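Drullano Help Desk
Ticket 1278
Product: Womamora cork globe, desk size, metal stand
Opened by: Nisreen Sabbagh
Opened: Aug 12, 2019
Status: Open, waiting on parts

Subject: Globe keeps turning itself back to Australia

Nisreen Sabbagh wrote:

Hi there! I bought the Womamora cork globe from you in July and I love it, let me say that first, it's the nicest thing on that side of the room. My trouble is that it won't stay where I put it. I turn it to Brazil (my grandmother's family is there, so that's the side I want to look at), I let go, and over a minute or so it creeps back around until I'm looking at Australia again. Every time. I have nothing against Australia but I've never been and I don't have one pin in it.

Things I've tried so far:

Turned the whole stand around. It worked for as long as I didn't touch the ball, but then the curved arm was in front and it looked wrong. Also the ball still drifted, just to face the wall.

Took out all my pins. I had a bunch in South America and a few in Lebanon, and I figured I'd made it lopsided. No pins, same drift.

Tightened the nut underneath by hand. It stopped completely, which was great for five minutes, and then I couldn't turn it at all without lifting the base. Loosened it again and we're back to Australia.

Is it a faulty one, or is there an adjustment I'm missing? The little paper in the box only shows how to attach the ball to the stand.

Silvana Nogueira (Drullano) replied:

Hi Nisreen, thanks for writing and sorry it's being stubborn. A few questions before we go further. What is the globe standing on, and is that surface level? Did you get a small bag with a felt washer in it? And does the ball wobble side to side when you push it lightly near the top, or does it only turn?

Nisreen Sabbagh wrote:

Okay, so, the surface. I have it standing on tins. They're from the pantry overflow, the silver ones with the German labels, and they've been living on the table by the wall for ages because the shelf is full. The globe looked too short down on the wood and one evening I put it up there and it was the perfect height, so there it stayed. My milk pitcher goes in front (the white one with the little bottles all over it, I use it as a mug as often as not).

No felt washer that I remember. There was a bag with a nut and a spare nut, and that was all. I went through the recycling but the box went out with the July cardboard.

Wobble: a tiny bit, yes! I hadn't noticed until you asked.
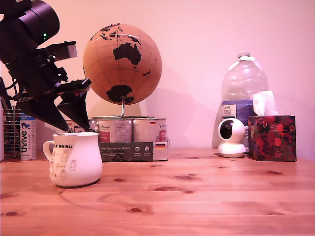
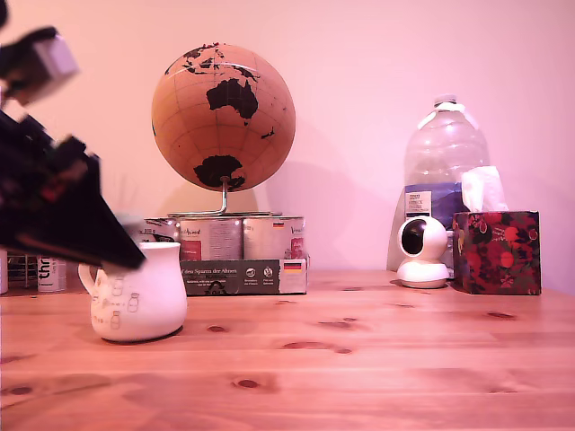 Filed under: Globes and Maps > Stands, Axles and Balance

Silvana Nogueira (Drullano) replied:

Love the setup! The tins could be part of it, though. The base plate needs to sit flat, and tins have raised rims, so it may be resting on a couple of points and tipping the arm a hair. Could you try it on the bare table for a day and see if the drift changes? If you have a level, or a phone with one, check the table too.

I'm asking Adalberto Vieira about the washer. He does the parts side and knows the Womamora stands better than I do.

Nisreen Sabbagh wrote:

Did the table test. The phone says the table is level front to back and very slightly off left to right, I could slide a postcard under one leg, so I did, and now it's level both ways.

On bare wood, ball turned to Brazil: still drifts, but slower. I sat there with my coffee and watched it for longer than I want to admit. It got as far as the Pacific and stopped. Then I pushed it back, and that time it went all the way.

On the tins with a hardcover book laid across them: same as bare wood. So you were right that the rims were doing something, but they're not the whole story. I've put the book away again for now — it was a library book and I didn't like having it next to the milk.

Adalberto Vieira (Drullano Parts) replied:

Hello Nisreen. The felt washer goes between the bottom of the ball and the stand, and it should have been in the bag with the nuts. Without it you have metal on metal, so the ball is either free or locked, with not much in between. That fits what you found with the nut.

The ball always coming to rest on one side means it has a heavier spot. They're glued up in sections and there's usually a bit more glue along one seam. With the washer in, the friction is enough to hold it and you'd never know.

I'm mailing you two washers. In the meantime you can cut one from any thick felt, the kind that goes under chair legs is fine if you leave the sticky backing on the paper. Make the hole a little tight.

Nisreen Sabbagh wrote:

I had chair felt! Keltell brand, brown, left over from when we moved. Cutting the circle was easy and the hole was awful, I ended up going at it with nail scissors. The whole thing took me 40 minutes including looking for the scissors.

Result: Brazil has stayed put since last night. I turned it to Lebanon this morning to check, and it held there too. If I give it a proper spin it slows down faster than before and there's a soft scrapey noise, which I can live with. The wobble is gone.

One leftover question and then I'll leave you alone. I've put the pins back, and some of the older holes are getting loose. Is there a limit on how many it can take? The pack I bought has 200 in it and I've got big plans.

Adalberto Vieira (Drullano Parts) replied:

No limit that I know of. For loose holes, dab a little water on the cork with a fingertip, let it dry, and put the new pin slightly to one side. Don't soak it, because the black paint on the continents can lift.

The scraping should go away with the real washer. Ours is denser than chair felt. I'm leaving this open until they reach you.

Nisreen Sabbagh wrote:

Perfect, thank you both! Should I grease anything when I swap them over, or just felt on bare metal?

Adalberto Vieira (Drullano Parts) replied:

Bare metal, no grease. It would soak into the felt.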